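The Door Problem

By the time the kettle clicked off, Neelam Chaudhary had already lost the kitchen twice. The first time she had saved over it with an empty file. The second time the physics had gone wrong, and everything that wasn't bolted down had drifted up through the ceiling with great dignity, spoons first, and kept going until she pulled the plug on the run.

She loved it. She would have told anyone who asked, and several people who hadn't, that this was the best January of her life.

The real robot was downstairs in the shared workshop on Sandhu Street, in pieces, under a bedsheet. Its name was Brurnum. It had two arms, a white shell that had taken her most of the autumn to sand, and no working base, because the base was waiting on a motor controller from Tavoritz and the controller was waiting on something at the port. So the other one, the Brurnum that lived in her laptop, got all the attention. It didn't need a motor controller. It didn't need sanding. It could fall down the stairs 1,000 times in a night and be fine for breakfast.

"You're talking to it again," said her brother from the doorway. Vik had the room across the landing and a job that started early.

"I'm talking to the door."

He came in, because he could never help it, and leaned over her shoulder. "What's the door done?"

"It won't open! Well, it opens. I had it opening all week. Then I moved the hinge by the tiniest bit to match Mum's kitchen, and now the arm gets to the handle and just sort of hovers, like someone at a party who's forgotten your name."

Vik pulled up the laundry stool and sat on it. The window behind the desk was black and ticking with sleet. On the screen a column of numbers was rolling past, and beside it sat the little panel she had built over Christmas that showed her the reward for each attempt. It had been flat for an hour.

"How many tries is that?" he asked.

"3,000 since dinner."

"And how many got through?"

"None of them. Isn't that great?"

He looked at her.

"No, listen," she said, turning the chair all the way around so that her knees knocked the stool. "If it was getting through sometimes, it'd be luck or noise or the friction setting, and I'd be chasing it until spring. None is different! None means there's one thing wrong, one solid stupid thing, and it's sitting in there waiting for me."
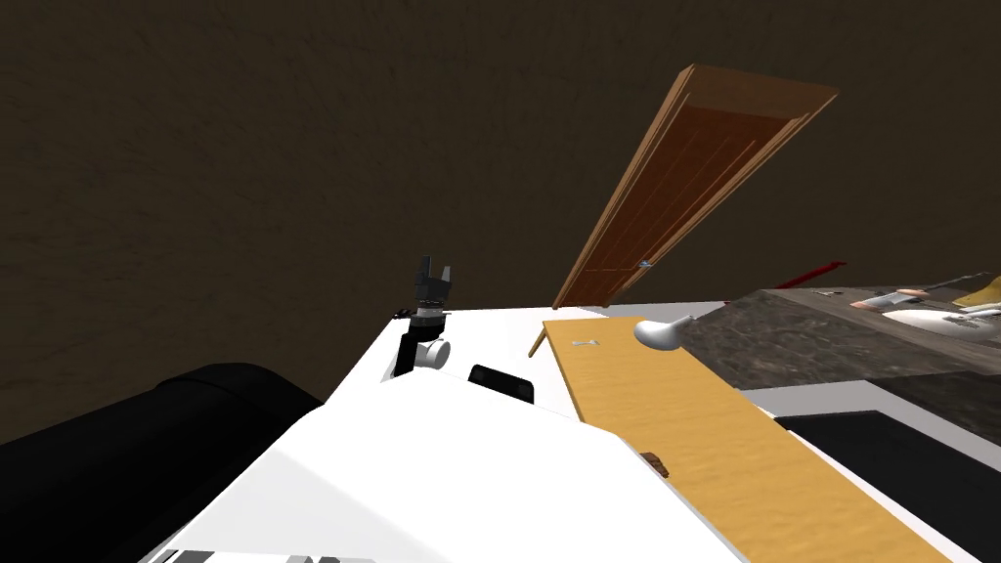
She pulled up the list of joints and started at the shoulder. It was slow going, and she was happy. She read every limit out loud, and Vik, who sold flooring and had never written a line of code, checked them against the notebook where she had copied down the numbers from the real arms. He was good at it. He had the kind of voice that made a person sit up straight and answer.

"Elbow, left."

"Fine."

"Elbow, right."

"Fine."

"Wrist, left. What's this squiggle?"

"Coffee. Skip the squiggle."

They got to the end and everything matched. Neelam ate a cold samosa off the lid of a parts box and thought about the workshop. She had joined it to borrow a bandsaw for one afternoon. That was before she saw the pair of old arms on the shelf over the lathe, with a paper tag on them that said Numden had written them off and would somebody please take them away. She'd carried them up the ramp one at a time, hugging them, and had bruises on both hips for a week.

All of it was for Mum's kitchen, if she was being grand. Mum's hands weren't what they had been, and the kitchen door stuck in the wet months, and when she had a tray she had to put it down, wrestle the door, go back for the tray and come through sideways. Neelam had watched her do that at Diwali. She hadn't said anything then. She had gone home and measured a door handle.

"Can I ask something dumb?" said Vik.

"Please."

"When you moved the hinge, did you move the frame as well?"

"They go together. The frame's the parent. The door hangs off it, and the handle hangs off the door, so if you move the..." She stopped. She put the samosa down on the keyboard, which typed a long row of semicolons. "Oh, you beauty."

"What?"

"I moved the hinge. Just the hinge! The door's gone with it, and the target hasn't. It's reaching for where the handle used to be. The poor thing's been getting it right all night."

She was already deleting semicolons. There was a line that said where the robot should reach, and it held three numbers she had typed in by hand back when she was in a hurry and promised herself she would fix it later. She took the numbers out and pointed the line at the handle itself, wherever the handle happened to be. It took less time than the tea had.

"Run it," said Vik, who had to be up in five hours.

She set it to do 100 and they sat there with their shoulders touching. The reward panel stayed flat, and stayed flat, and then it gave a small twitch upward, dropped back, and twitched again.

Neelam made a noise that got a thump from the flat below.

"Is that it?" Vik whispered. "Is that through the door?"

"That's touching the handle. Touching it! It hasn't turned it yet, turning's a whole other thing, there's a spring in there I've only guessed at. But it knows where it is!" She grabbed the notebook and wrote the time in the margin, next to the coffee, and underlined it so hard the pen went through.

The panel twitched again. Vik yawned until his jaw popped and said he was going to bed, and stayed where he was.

"We'll need to weigh Mum's handle," she said. "The spring, I mean. We could hang something on it until it drops. Bags of sugar, maybe."

"She'll want to know why."

"I'll tell her it's a survey."

"She'll make you eat first."

"Well, obviously," said Neelam, and changed the 100 to 1,000, and got up to put the kettle on again.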